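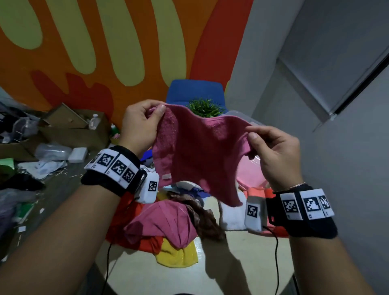 Hi, I'm Homa Dehghan, and Florkatitz is my little towel and linen service in Brenddale. I started it at my kitchen table with 14 customers and one very tired washing machine, and now we look after 200 households (plus two hair salons and a swim school, hello Onishi Swim!). We pick up, wash, fold and bring it all back to your door. The folding is my favorite part, I could do it all day. Everything gets sorted by hand, so a deep pink terry towel like this one, with its little pale tag near the edge, comes up off the heap, gets held out by its sides and goes onto the right stack. Yellow ones, fluffy white ones, the odd satiny brown thing, they all get their turn!

## How we fold

Bath towels go in thirds the long way and then in half twice, tags tucked inside. If you like yours rolled, just tell us once and we'll write it on your card. Washcloths are flat unless you ask. I won't do fitted sheets into perfect squares, but they'll be neat and they'll fit on your shelf.

## Where we are

We're upstairs from the Bitden shoe repair, 16 steps up, and the door sticks a bit so give it a push. Drop-offs are welcome until 6 p.m., except Monday, when I'm out doing pickups. Bring a bag with your name on it, or borrow one of ours!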